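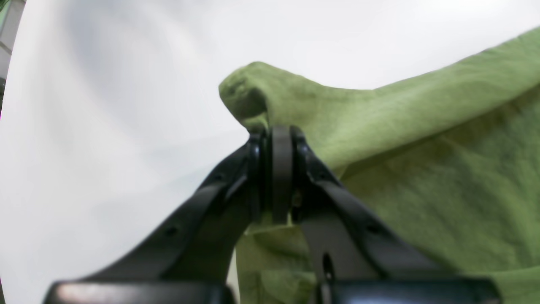 How much time should you leave between the train and the ferry at Nosgate?

Leave 70 minutes if you have a reserved seat on the boat and a paper or phone ticket already in hand. The walk from platform to pier takes less than half of that, but the check-in gate closes well before the boat leaves.

Booking the Nosgate to Skesby crossing

The train and the ferry are sold by separate companies and neither will hold your seat for the other. Book in this order.

1. Check the ferry timetable first. Outside July there are two sailings a day, and the trains run far more often. Write down the departure time and the check-in closing time.

2. Count back 70 minutes from departure. Pick the last train that arrives before that point, then take the one before it if the fares are the same.

3. Buy the ferry ticket. Foot passengers choose "No vehicle" on the first page. If you skip this, the form asks for a license plate and won't let you go back without starting over.

4. Enter names exactly as they appear in the passport. The name field drops some accented letters. Kęstutis Bite booked as "Kstutis" and was still let on, but the desk had to reprint his boarding card. Type a plain "e" instead.

5. Buy the train ticket. A flexible fare is worth the extra money on the way back, when the boat may dock late. On the way out, the cheap fixed fare is fine.

Walking from the station to the pier

Leave by the north exit. Follow the road downhill to the bus shelter, cross there, and keep the water on your right. The signs say "Harbor" until the roundabout and "Terminal 2" after it. Bus 68 covers the same route and stops outside the terminal door – useful with heavy bags, but check the last departure, as it stops running early in the evening.

If you miss the boat

Go to the ticket desk before the next sailing opens for check-in. A standard ticket can be moved once to a later boat on the same day, for a fee of 5 euros per person. If the last boat has gone, the ticket can be moved to the next morning on the same terms. The Vainio guesthouse is the closest place to stay and takes arrivals until 11 p.m.

Correction: an earlier version of this page gave the south exit. Thanks to Kanako Kinoshita for pointing out that it's closed.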